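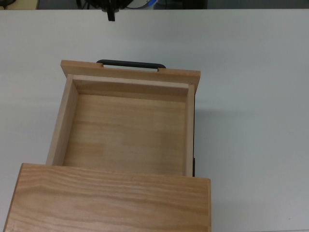 October, evening, shop bench

Drawer routine is finally coming together and I'm pretty excited! Spent the whole session on the top drawer of the Bimalwood cabinet. It has the black bar handle, so the fingers have something to grab. The old approach came in too steep and kept bumping the bar, so I moved the start point back 15 mm and slowed the last stretch way down.

Score for the night: 20 pulls, 2 misses. Both misses were early, before I redid the zero in Index (note to all: redo the zero after you bump the table, please).

Full open is set at 245 mm in the Tratberg config. I tried going past that and the motor current jumped, so leave it alone for now. 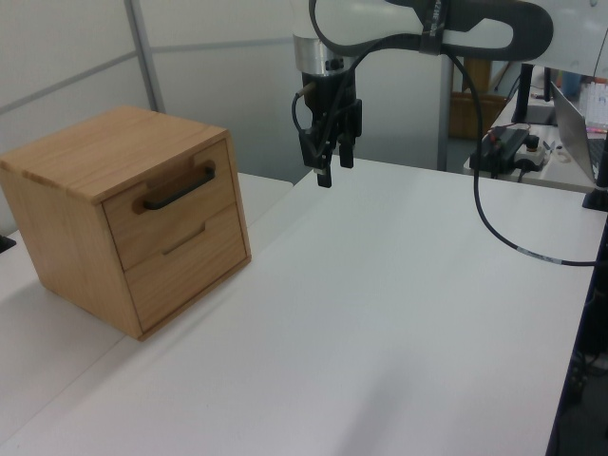

Bottom drawer is the next puzzle, and a fun one. It only has the finger slot, no bar, so we'd have to hook one finger in and drag. I think the stock fingers are too thick at the tip. Going to print a thin pair with a little lip and see if they flex too much. If that works we can run both drawers off the same Papadakis script, just swapping the grab pose, which would be so great.

To do:
tie up the long cable, it swings when the arm turns fast
wax the runners
save tonight's poses under a new name, don't overwrite the old ones again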